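## Buying hand-held grippers: common questions

**How many sets should we budget for?**
One per operator, plus one spare for every five. Sesero quotes a lead time of three weeks on complete units.

**Are contact pads included in the price?**
One pair is fitted. Enter further pairs under consumables -- Kettani sells them in packs of 100, and the Willach pads do not fit the same bracket.
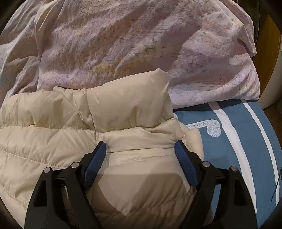 *Open jaws with blue ribbed pads over a quilted garment.*

**Do we need a separate tool for bedding and padded clothing?**
No. Plan for the standard jaws and allow extra operator hours, as bulky items take longer per attempt. Our last plan allowed for 191 hours and used nearly all of them.

**Can the linkage be serviced in house?**
Pins and pads, yes. Anything behind the brackets goes back to Kotov under the service contract, so budget for carriage both ways.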